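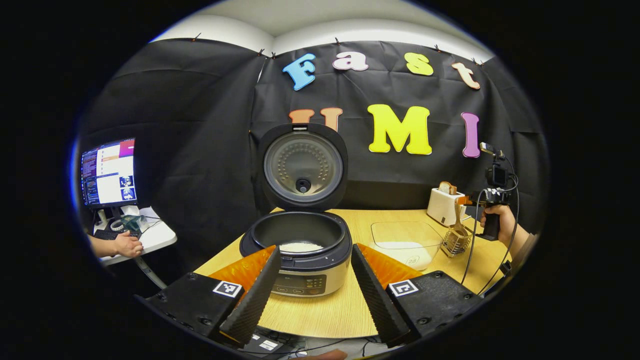
About the Brerdale Manipulation Group

The Brerdale Manipulation Group studies how robots may be taught everyday kitchen and household work from demonstrations given by people. The group is part of the School of Engineering at Gramthorpe and is led by Dr Ingeborg Ehlers. Its members come from mechanical engineering, computing and occupational therapy.

Our approach

Teaching a robot arm by remote control is slow, and the results are often tied to the room in which the teaching took place. Our work follows a different method. A person holds a gripper in the hand and carries out the task directly, while a camera on the gripper records what the fingers meet. Printed markers on the gripper allow its opening to be measured in each picture. The recordings are then used to train a control policy, which is run on a robot arm fitted with fingers of the same shape.

Because no arm is needed while demonstrations are being given, they can be collected wherever a table is available. The group works mainly on tasks with appliances and soft foods: opening and closing lids, scooping rice, placing bread and moving small containers. These are tasks in which the contact between finger and object matters a great deal, and in which small errors of timing are costly.

Recent findings

In our most recent study, led by Lộc Ung, 2000 demonstrations were gathered in 72 kitchens and work areas. A policy trained on the full set was compared with one trained on the same number of demonstrations from six rooms only. Both were tested in places neither had met before. Over 453 trials, the policy trained on the wider set completed the task more often, and the gap was greatest for lids and hinged parts. Adding further demonstrations from a familiar room brought little benefit.

Some questions remain open. The policies still do poorly with shiny surfaces, and recovery after a dropped object is weak. Salamatu Haruna is leading work on the second of these, using demonstrations that begin part of the way through a task – for example, with a spoon already fallen on the table.

People and partners

Joaquín Bravo is responsible for the design and upkeep of the grippers. Vaughn Blackwood manages data storage and the review of recordings before training. Finger pads are made with Jusonine, and trials in supported housing are arranged through the Dauda Trust, which also advises the group on consent and privacy.

Studying with us

The group accepts doctoral students each year, and applications close in May. Undergraduate project places are offered through the School office. Enquiries about visits or shared use of our recordings should be addressed to Dr Ehlers.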